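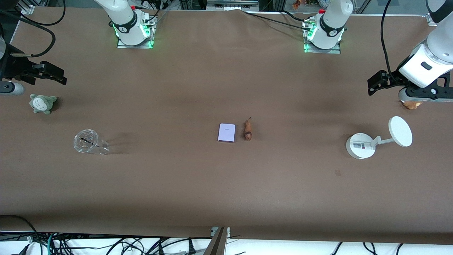
Jérémie Deschamps has argued that household survey forms fail at the point where they ask people to remember a whole week at once, and that no amount of follow-up calling repairs the loss. The Kimgate survey was planned with this objection in view. Each household received a two-page diary to be filled in at the close of every day, and a short interview was held only after the diary had been returned.

Figure 3. Brown tabletop with objects spread across its surface.

3.2 Sample and return of diaries

Diaries were mailed to 300 households in Kimgate and Narnlow in August. Of these, 250 were returned in usable form. A diary was treated as usable if the entries for the evening meal were complete, even where breakfast or midday entries had been left blank. Households in Narnlow returned their diaries later than those in Kimgate, and the second reminder letter was sent to Narnlow alone.

Respondents were asked to record where each meal was eaten, who was present, and what other uses the same table had been put to during the day. The last item drew the longest answers. Many respondents listed paying bills, homework, sewing, and small repairs, often with the hour at which the table had to be cleared. Entries that named an activity without a time were kept in the count of uses but left out of the hourly totals in Section 4.

3.3 Coding

Entries were coded by two readers working separately, following the scheme set out in the earlier Grakham study. The Grakham categories did not distinguish between paid and unpaid work done at home, and a new code was added for this purpose. Where the readers disagreed, the entry was discussed and a single code assigned. Disagreement was most common for meals eaten while other work went on, which the Grakham scheme places under "mixed use" and which is reported here under both headings.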